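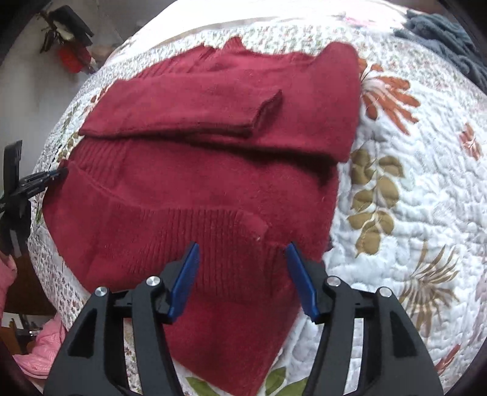
I joined the robotics club at Hirnley because I'd been told there would be soldering. It is now 05/01/2025, I have not soldered one thing, and I have become very good at folding knitwear. Our team is entered in the household event at the Purnus meet, which means our machine has to fold clothes without supervision, and before it can do that it has to be shown how by people with grippers in their hands. The dark red sweater is my current opponent. You get one sleeve lying flat across the body and you feel like a professional, and then you look down at the wide ribbed band at the hem and remember it has plans of its own. Ribbing is springy. Flat knit mostly stays where you leave it, but ribbing wants to go back to being a tube.

The target is 600 folds before the club goes quiet for finals. We split that three ways by type: 200 for shirts, 200 for sweaters, and whatever's left for the stuff nobody wanted to be in charge of (pants, one bathrobe, a fitted sheet that I consider a personal insult). I drew sweaters. As of last night I'm at 130, and I can tell you the exact point where my wrists gave their notice.

Some things I've learned that weren't in the welcome packet:

- Come at a hem with both tips open wider than you think you need. If you start narrow you just push the sweater away from you across the bed, like a very slow game of shuffleboard.
- Pinch the fabric, then stop. Count one. Then lift. The people who rush this produce runs where the sweater seems to leap, and those get thrown out.
- If you mess up, don't reach in and fix it with your fingers. I have done this. It went in the discard pile with a note attached, and the note had an exclamation mark.
- Dark wool and shadows don't mix well. A fold edge you can feel perfectly well can be hard to find later on the screen.

The other half of the club is working on the arm itself, which we named Jitiddale after losing an argument with ourselves. They get the bench, the good chairs and the label maker. We get laundry. There was a short speech in October about how both halves of the team matter equally, and I noticed it was given by someone holding a soldering iron.

Still, I've come around to it a little. Last week they ran Jitiddale on our first batch of sweaters, and it picked up a cuff, brought it across, set it down crooked, and paused for one beat before letting go. That's my pause! I do that! I was so proud of that crooked sleeve that I made the bench people run it again, and the second time it folded half the sweater and dragged the rest onto the floor. I may do that too.

The team to beat is supposed to be Fortin. Their robot does towels, and only towels, and by all accounts it does them beautifully – corners matched, edges flat, the works. I have no quarrel with towels. A towel is a rectangle that was born knowing what it wanted. Bring it a turtleneck and then we can talk.

Next up for me are the cardigans, which have buttons. I asked whether we could skip anything with buttons, and was told that the judges pick the clothes. So I'll be at it again tomorrow night with two grippers and a pile of wool, and if anybody in the club has a spare wrist brace, I take a medium.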